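# The laundry on Futell Street

The owner of the small laundry in Gimetthorpe opens her door at six in the morning, and in December she is still inside at nine in the evening.

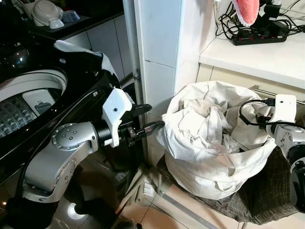 ## "People bring me their winter"

She started the business from her own home, washing for two neighbors who had small babies. Now she has 17 regular families, one guesthouse and a football club. "I did not make a plan," she told me. "One person asked, then her sister asked. After one year I had to buy a notebook."

The notebook is still in use. She writes each order by hand, with the name of the family and what must not be ironed. Last December she wrote down 392 orders. In the month before it was 190, and she explains the difference with one word: blankets.

"People bring me their winter," she said. "Blankets, heavy coats, the curtains before the guests come. A blanket takes the place of ten shirts, but they want to pay for one piece."

## Drying is the hard part

I asked her what customers do not understand about the work. She answered before I finished the question.

"The drying. Everybody thinks I wash. I wash for one hour and then I wait for two days." In the wet weeks she hangs the sheets on lines in the back room and turns them every evening. She tried a drying service in Ullero once, but the towels came home with a smell of smoke and she lost the guesthouse for a month.

About soap she has strong opinions. She uses half of what the packet says, and for collars she rubs in a plain yellow bar and leaves it for the night. She learned this from her first employer, at the Arumugam hotel, where she worked in the linen room for eight years. "There we folded 512 napkins for one wedding," she said. "I still dream of the napkins."

## A second pair of hands

Her son helps her with deliveries on Saturdays. She would like to hire a person for the ironing, but she is afraid of the winter ending. In April the orders go down, and she does not want to tell somebody to go home.

When I left, a man was at the door with two coats over his arm. He asked if they could be ready by Friday. She looked in the notebook and told him Monday.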